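Section 5: Setting the table and looking after the cloth

OK, so by now your Kasari table is put together, the legs are tight and you've picked the wall it's going against. Now comes my favorite part, the cloth and the dishes! Ognjen Kovačević wrote the assembly sections before this one and he's much tidier than I am, so forgive me if I wander a bit.

Before you start

You'll need the cloth (the striped one with the contrast border), a dry towel, and whatever plates and bowls you use every day. If you bought the Vurnwood cloth separately, check the label for the size. Ours is the small one, and it suits a table pushed up to a wall.

Wash the cloth once before you use it. Cool water, no bleach, hang it to dry. I skipped this with my first one and the creases from the packet stayed in until July.

Putting the cloth on

1. Wipe the table top and let it dry all the way. Any damp patch will show through a pale cloth.

2. Pull the table out from the wall by a hand's width. You can do this step with the table in place, but you'll be scraping your knuckles.

3. Lay the cloth down with the stripes facing up and the border toward you. The border has a seam where it joins the main part. Line that seam up so it runs straight along your side of the table, just inside the edge.

4. Smooth from the middle out with flat hands. Don't tug at the corners, or the stripes go wavy and you'll be fiddling with them all through dinner (ask me how I know).

5. Let the border fold over the front and hang. It will curve a little and that's fine.

6. Push the table back. Tuck the rear edge of the cloth down only if you have a ledge or baseboard that catches it.

Note: if the stripes still look rippled on one side after all that, leave them overnight. Mine relax by breakfast. If they don't, a warm iron through a thin towel will sort them out.

Caution: if your table stands next to the stove, keep every loose edge of cloth well clear of the burners. Fold the extra under on that side and clip it. Please don't skip this one.

Laying out the dishes

7. Start with the plates, biggest one nearest to where you sit. I keep all the plates on one side — it leaves a clear run for serving.

8. Put the bowls together toward the back, close but not touching. Rims chip when they knock, and the Dankwa glaze is a bit soft (pretty, but soft).

9. Don't worry about matching! I mix florals, scalloped edges and plain white all the time. If the base color is the same, the patterns get along.

10. Leave some bare cloth on the other side for the things that turn up later, like the bread, the mail or somebody's elbow.

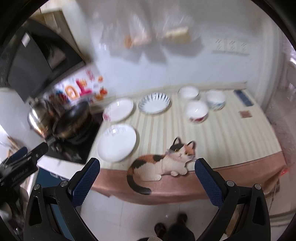 11. Last of all, add one thing that isn't for eating off. A little vase, a candle in a jar, a knitted animal, anything you like looking at. Put it near the front where it can be moved with one hand when the food comes.

Looking after it

Shake the cloth out after meals and spot clean spills right away with plain water. Tomato is the worst — dab, don't rub. I do a full wash every Wednesday, and the border does fade a little faster than the rest, so dry it in the shade.

Spare table clips come in the same bag as the leg screws. If yours are missing, quote part 437 when you write to Comitz and they'll send you another set. The extension leaf is covered in the next section, and you'll want to take the cloth off again before you fit it. Sorry!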